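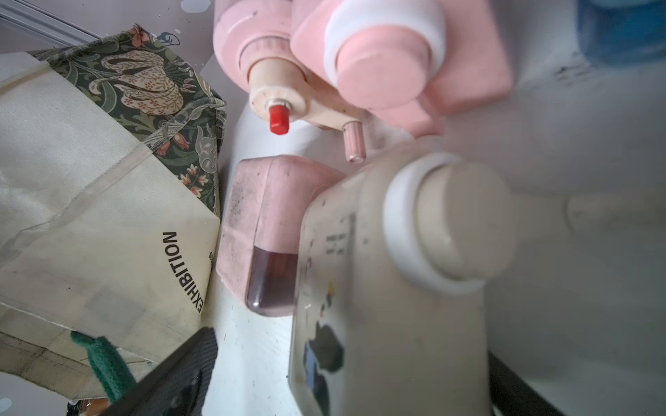

Chapter 9
Picking Things Up

My first robotics club met in October in a room we shared with the art students, and I thought picking things up would be the easy week (ha!). I'd written a grasping program for clean wooden blocks, all the same size, and it did fine. Then Uyên Bạch asked me to try it on the paint table. Suddenly I had pink bottles with boxy sides, a cream one with a screw cap and a rounded nozzle, dried paint smudged over everything, and a canvas tote leaning in at the side. We ran 41 tries that evening and got 9 clean grasps.

So in this chapter you and I are going to work with messy tables! We'll start with where to close the fingers on a bottle that has flat sides, then move on to round ones, and by Section 9.3 you'll be logging your own tries. Grab your notebook, and keep the grip force low for now.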